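Pre-distribution inspection: backer rewards, *Costurell* illustrated history (first printing)

Location: Amrani warehouse, receiving floor
Inspected by: Essam Benjelloun
Reviewed by: Jamie Furnival
Period: January

The inspection covers the printed stock, the packing floor and the storage of backer records. Items marked "Open" must be closed before the first parcels are released.

## 1. Printed stock

- [x] **Carton count agrees with the printer's delivery note.** The note states 3,000 copies. Count agreed.
- [x] **Cartons free of crushing and water marks.** Two cartons with crushed corners were opened. The books inside were sound and have been repacked.
- [ ] **Sample copies checked for binding faults.** Open. Of 200 copies examined, three had loose endpapers. Mahmoud Nasr has asked the bindery, Jenness, for a written reply.
- [x] **Map insert present and folded correctly.** No faults in the sample.
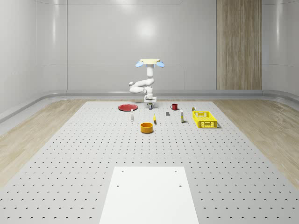
The three faulty copies came from the same pallet. That pallet is to be held apart and labeled until the reply is received. Copies from it may not be used to fill signed orders, even where the binding looks acceptable.

## 2. Packing floor

- [x] **Fire exits clear and signs lit.** Both exits tested at 9:15 a.m.
- [x] **Extinguishers in date.** Tags initialed.
- [ ] **Pallets stacked within the marked height.** Open. The stack beside the loading door was one layer too high. Karim Mahrous was informed and will have it taken down.
- [x] **Box cutters stored closed.** Satisfactory.
- [ ] **Walkways at least 30 inches wide.** Open. The walkway behind the tape dispensers narrows where the empty cartons are kept. Move the cartons to the rear bay and measure again.

Comment from J. Furnival: the stacking item was also open at the previous inspection. A line should be painted on the wall at the permitted height, as requested then.

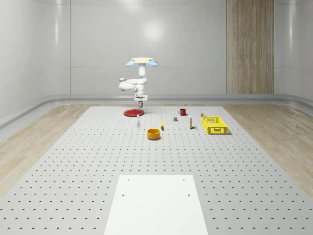
## 3. Backer records and signed copies

- [x] **Address list held in a locked cabinet or on a password-protected machine.** Both confirmed.
- [x] **Wuvau export matches the packing list.** 1,109 backers on each.
- [ ] **Signed copies stored separately.** Open. Shelved separately, but the cabinet key was left in the door. Mahmoud El-Sayed to hold the key from now on.
- [ ] **Customs forms completed for overseas parcels.** Open. Forms for the deluxe set give the old weight, without the slipcase.

## 4. Release

Standard copies may be released once the stacking and walkway items are closed, except for those on the held pallet. Signed copies and deluxe sets require a second signature from the reviewer.

Inspector: E. Benjelloun
Reviewer: J. Furnival (signature withheld until open items in section 2 are closed)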